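Ticket 458: Simulated camera comparison, smaller block not located
Project: Jatow
Opened by: Azra Ivanov
Assigned to: Gumaro Arellano
Status: Awaiting confirmation
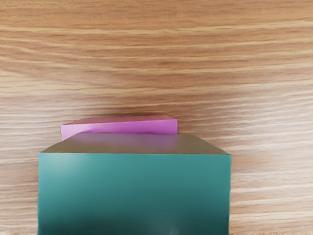

Reported fault
The Gisby and Paracha camera models were run against the same simulated table layout. With the Gisby model, the pose estimator returned a position for the teal block but none for the pink block behind it. The Paracha model returned both. The requester asks whether the Gisby model should be withdrawn from the comparison.

Initial assessment (G. Arellano)
The teal block hides the lower part of the pink one, leaving a narrow strip of its front face and a very thin portion of its top. The estimator discards regions less than 15 pixels high, and this limit was set for the earlier Atico camera. The reflection of the pink block on top of the teal one is a second possible cause and should be tested separately.

Actions taken
1. Region limit lowered from 15 to 2 for the Gisby model only. Both blocks were then reported.
2. Reflections switched off in the renderer, with the limit restored to 15. The pink block was again missing.
3. Limit returned to 2 and reflections switched on. A batch of 1000 layouts has been queued for each camera model.

Comment (K. Innes)
The same limit must apply to every camera model before any results are compared. Please repeat the Paracha run at 2 – the existing figures were obtained at 15 and cannot be placed beside the new ones.

Comment (A. Ivanov)
Agreed. The gripper trials will remain on hold until both batches have been reviewed.

Next step
G. Arellano to attach both result files to this ticket and notify Sofia Economou.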